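Clarkthorpe Residents Board > Town Politics > Moving the polling place for ward 9 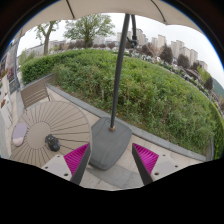 pollwatcher_jo
October 25, 2021
So I got the letter, same as everyone on my side of the tracks I guess. Starting with the January special election they want to close the polling place at the Nomura Street school and send us all to the new civic hall out by the Pirumard lot. I've voted at that school since I moved here and it's a five minute walk. The hall is two buses. I'm not saying it's a plot or anything, I just want to know if people are going to the hearing and what we can do, because the letter gives us until the hearing to object and that's it.

dunmore_k
I'm going. My mom doesn't drive and neither does anybody else in her building. Half of them are new citizens voting for the first or second time, and they were so proud to go last year! You move it across town and I bet a bunch of them just stay home.

gravelroad
Gonna disagree a little. That school gym is tiny and the line went out the door and down the ramp last time. I stood in it for an hour with my kid. The hall has parking, real bathrooms, and it's flat all the way in. If you use a wheelchair the school is a pain.

dunmore_k
Parking is great if you have a car.

gravelroad
Sure, but most people do? I'm all for a shuttle. I just don't think keeping a bad building open is the answer.

tess_on_tusex
Tusex Avenue here. I asked at the clerk's window and they told me 247 people voted in person at the school in the last local election, and 156 signed in before noon. So it's mostly a morning crowd, people stopping on the way to work. Add two buses each way and they're late. She was nice about it, by the way, and she did say written comments count the same as showing up.

pollwatcher_jo
Oh that's good to know, thank you! Did she say where to send them?

tess_on_tusex
Drop them at the window or mail them to the clerk's office. Put your street address on it or they toss it.

oldsignpainter
Everybody can vote by mail now. I've done it three times, takes me ten minutes at the kitchen table. I don't see what the fuss is.

dunmore_k
The mail ballot instructions come in English and that's all. My neighbor had hers sent back over the signature and she never got it fixed in time. At the school there was a poll worker who could explain things to her in her own language.

oldsignpainter
OK, I didn't know about the language thing. That should be fixed whatever they do with the building.

gravelroad
Agreed on that one. Would people here be fine with the hall if there was a free shuttle all day and translated letters?

pollwatcher_jo
Maybe? I'd want it in writing. Last time they promised us a bus stop we waited two years for the bench.

marlowe77
Has anyone asked about keeping both? Even just the morning at the school. 60 signatures gets an item added to the hearing agenda, it's in the town rules under petitions.

tess_on_tusex
I can print the sheets tonight and leave a stack at the laundromat. Sign with the name you're registered under, please, or we lose it.

dunmore_k
I'll take a couple over to my mom's building tomorrow.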